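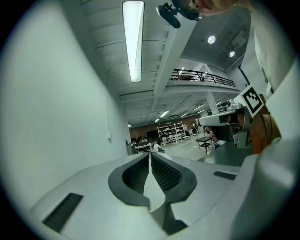
Loïc Delorme thinks the drift is all in the timestamps and I should leave the tracker alone until that's ruled out. Fair enough. Did that first.

Sat 11 June, upstairs people mostly gone by lunch

Left over from last time: pose from the hand-held gripper jumps sideways when the hand turns fast, then creeps back. Bad in replay, because the planner takes the jump as real and puts a kink in the path. Buta (the arm) follows the kink faithfully. Ugly.

Clock check. Ran both grippers off the same host, restarted the logger, tapped them together to get a spike in both IMU streams. Offset 33 ms between image and IMU on the left one, right one is fine. So Loïc is partly right. Put the offset in the config, left.yaml, NOT in the code. Whoever hard coded it last year please don't again.

Replayed with the offset. Creep is gone. Jump is still there, smaller.

So then the tracker after all. Dumped feature counts per image. They fall off whenever the view swings up to the ceiling: long light fixture, white wall, white ceiling, not a lot to hang on to. What's left is people at the back and the gripper's own body. Suspect the gripper body is the real problem. It takes up the whole bottom of the view and it never moves relative to the camera, so every corner found on it votes for "we are standing still". There is a mask for it but the mask is from the old shell. Overlaid it, doesn't cover the curved panel on the right side at all.

Redrew mask by hand. Took ages, fisheye makes every edge a curve. Saved as mask_left_v2.png. Grown by 2 pixels all round. Fingers masked at full open AND full closed, everything they sweep through.

Replay again: jump gone in all of the slow takes and most of the fast. One bad fast take left, the tracker loses lock and relocalizes off the wrong keyframe. Not going to chase that one today.

Marker on the other gripper: works as a sanity check when it's in view. Wrote a small script (check_rel.py) that compares the relative pose from the marker to the one from the two trackers. Prints the worst gap. Careful, it asumes marker frame is z out, Zendivetti's export has z in. Lost an hour to that sign.

Exposure: auto is still on. When the strip light comes in everything else goes dark for a few images. Tried locking it, helps near the table, hurts toward the far end. Left on auto with a cap. Cap value is in the config, first guess, tune it.

Planner side, short one. Added a velocity gate before the path goes to Buta: any step faster than the limit gets dropped and interpolated. Limit is a guess too. If it drops more than 2 in a row it rejects the take and says so in the log. It used to pass silently. 42 takes in the current set still need to go through with the new mask, start them overnight from the Plelley box, the desktop runs out of memory.

Open:
- same mask for the right gripper, can't just mirror it, tried, slots don't line up
- bad fast take, look at keyframe 1st
- move check_rel.py into the repo w/ a flag for the z thing
- ask Loïc if the offset holds after a cold boot or if it moves evry time

Batch started, log is going to the usual folder.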